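Ticket: Reserve boundary layer does not match the gazetted coordinates
Project: Plallham Marine Reserve public map
Status: Open (reopened once)
Priority: Normal, raised to High by reporter
Reporter: Milagros Dumlao, Mangubat Fishers' Association
Assigned to: Avach map support

Original report

The no-take boundary on your public map is in the wrong place along the south side. I have the printed notice with the corner points in front of me and I have typed them into two different plotters. Both put the southern line well inside where your map draws it. Going by the map, our members lose a strip of crab ground that the notice leaves open. Going by the notice, they can set there.

Before anyone tells me to clear my browser cache, I have. I have also looked at it on my daughter's phone and on the computer at the harbor office. Same line every time.

Reply from Avach support

Thank you for reporting this. We could not reproduce the problem on our side. The boundary layer is loaded directly from the file supplied by the reserve office and matches that file exactly. Please note that the map is for guidance and the gazetted notice is the legal description. Closing as "works as intended."

Reporter, reopening

It matches the file. Fine. Does the file match the notice? That was my question and I don't see an answer to it.

As for "for guidance," the patrol boat runs your map on the tablet in the wheelhouse. I know this from the warning slip one of our boats was given in May. The slip quotes a position, and the position is outside the reserve by the notice and inside it by the map. So somebody is treating it as more than guidance.

Avach support, second technician

Picking this up from my colleague. A few things I need to rule out, and I will say up front that I don't yet believe any of them.

1. Datum. The notice is old enough that the corner points could be on a local datum and not WGS 84. That kind of mix-up usually shifts the whole shape in one direction. You describe only the south side being off, so it would be an odd one.

2. Minutes read as decimals. A corner written as 38 degrees 40 minutes is not 38.40 degrees. Typed in wrong, the point lands a very long way off and you would notice. A smaller slip in the last part of one coordinate is easier to miss.

3. A missing corner. If a point was dropped from the file, the line would cut straight across.

Could you send the corner list as printed, the seconds included, and tell me which plotter you used?

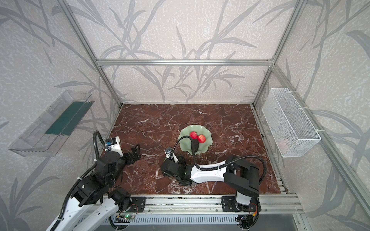
Attachment 1. Two apples in a green bowl.

Reporter

Corner list sent separately by mail to the support address, both pages. One plotter is the Zarnon unit on my own boat, set to WGS 84, and I checked that setting twice. The other is a free one on the web. They agree with each other to within the width of a pot buoy, so I doubt both are broken in the same way.

Your item 3 sounds more like it. The notice has a corner at the old beacon. On your map I can't find any bend there at all.

Avach support, second technician

Received, thank you. Loaded your list next to the reserve office file and compared them point by point.

The datum is the same in both. No decimal errors that I can find. The beacon corner is in the notice and is not in the file. Without it the southern line runs straight between its neighbors and takes in a wedge of water, some 40 hectares by my measurement, that the notice leaves outside the reserve.

So the reporter is right about the line. I am less sure about the cause. The reserve office says their master copy has the corner and that the export must have lost it. Our import log shows the file arriving with the corner already missing. I have seen an export tool simplify a shape and throw away a shallow bend, and I have also seen people blame export tools for plenty of things they did by hand. I have asked for the master copy itself and not another export.

Workaround for now: a notice banner on the map page telling users to rely on the gazetted coordinates on the south side. It went live on May 31, 2023.

Reporter

The banner is there. On a phone you have to scroll down past the legend to see it, and I would bet the patrol tablet never shows it. Can you confirm whether the tablet pulls the same page or keeps its own saved copy? If it's saved, you can fix the website as nicely as you like and our boats will still get slips.

Also, I was told in September that this layer had been "fully checked" before it went up. By whom, and against what?

Avach support, second technician

Fair questions. On the tablet: it keeps an offline copy, which refreshes only when a crew member presses Update while in port. I have asked the reserve office to remove the layer from the tablet until the corrected one is ready. They have acknowledged the message, no more than that.

On the check: I found the record. The layer was compared with the supplied file. I can find no sign that it was compared with the notice.

Leaving this open. Next steps are the master copy from the reserve office, a rebuilt layer, and a point-by-point comparison with the printed notice, which I'd like the reporter to look over before we publish. The warning slip is outside what we can deal with in this ticket and needs to go to the reserve office in writing.

Reporter

Already written. I'll look over the new layer when you have it, on the Zarnon and on paper. Please don't close this one on me again before then.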